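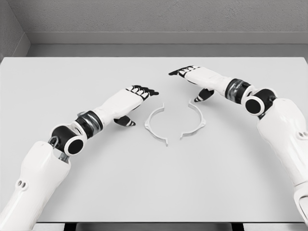

The robotics club at Kultham meets above a bike shop, and on the night I went up, the kettle was busier than anything else. Everyone was crowded round one laptop, arguing about thumbs.

They're getting ready for the Saxena Cup, where school teams work with two simulated arms and have to bring a split plastic ring together on a table. Easy, I thought – I've got two hands, I could do it half asleep. Then they let me have a go! I spent 40 minutes on it and scored 3 points, and most of those were for not hitting the table.

What you notice is how much of the work is talking. Should both hands come down together, or should the left one wait? How close is too close? Attempt 281 had its own page in the club notebook, with a very rude word underlined twice.

Jatberg won in July and the members here are still a bit sore about it. They've got 2 more practice nights before the heats in Temasitz, and somebody's mum is driving the minibus. I've asked if there's a spare seat – I want another crack at that ring.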